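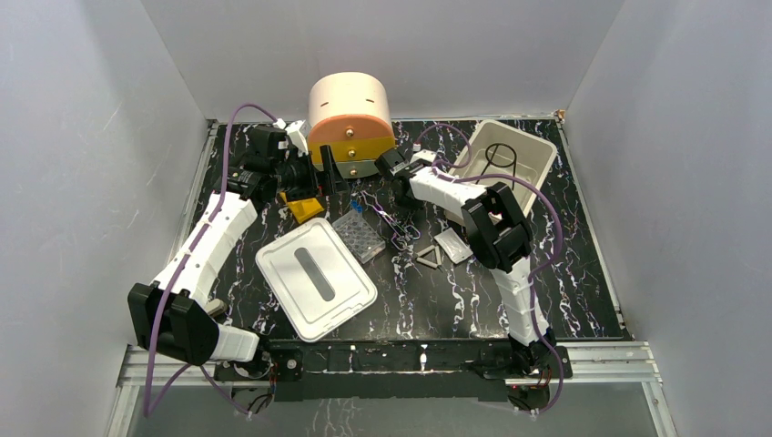

Qui sommes-nous ?

Moi c'est Modupe Ugwu, et avec l'équipe de Tokarz (on est 13, installés à Prastesow) je passe mes journées à essayer de faire ranger des tables par des robots. Des ciseaux, des petites boîtes, des couvercles, un bac, un meuble à tiroirs : le bazar que vous avez sans doute chez vous !

La question qu'on me pose à chaque dîner de famille : alors, ça y est, les machines font le ménage ? Eh bien non, pas encore. Prendre un objet posé bien à plat, ça va. Tirer un petit tiroir par son bouton sans déplacer le meuble, c'est déjà autre chose, et le transparent nous rend chèvres. Le mois dernier on a lancé 1056 essais de rangement, 92 étaient parfaits du début à la fin. Ma mère trouve ça nul, moi je suis ravie (on partait de 2 !).

Nos essais d'atelier, tri de pièces et préparation de plateaux, se font avec nos voisins de Cleltstead. Là on avance plus vite, les objets changent moins.

Envie de voir ça de près ? On ouvre la porte le lundi après-midi, et il y a du café.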